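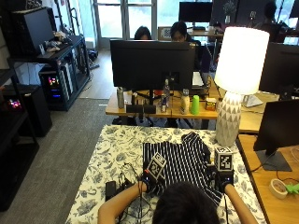

Starting with the striped garment bunched on the tablecloth.

Folding striped tops on a table
7 March 2026
By Mohsin Usmani

Stripes make folding easier. They give you a line to follow, and they show up a crooked fold straight away. Any table will do. Leave a cloth on it if you have one, as knits slide around on bare wood.

1. Spread it out
Lay the top face down and smooth it from the middle toward the hems. Pull the sleeves out to the sides. Don't tug a knit by the cuffs.
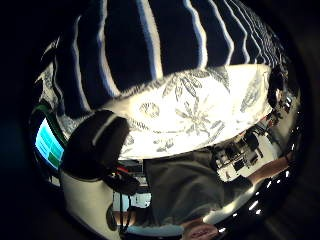

Drindondale wrote in to say she does the sleeves first and smooths afterward, and gets fewer creases at the shoulder. Either order works on a heavier knit. On thin cotton I'd still smooth first.

2. Fold the sides
Bring one side in to the centre, then lay the sleeve back down along the fold. Repeat on the other side. Check the stripes meet at the same level across the back.
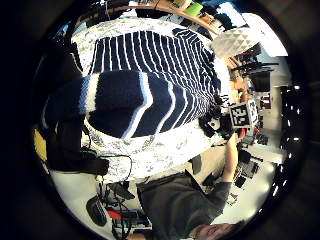 3. Fold up from the hem
Fold the bottom third up, then fold again to the collar. For a shallow drawer, make it 4 smaller folds and stand the top on its edge. 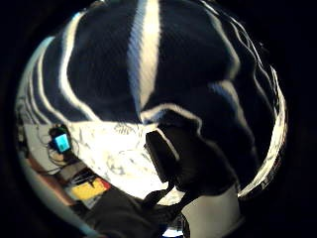
Mengal Home Skills Group

Press out the air with a flat hand and put dark colours at the back of the drawer. Heavy sweaters keep their shape better stacked flat on a shelf.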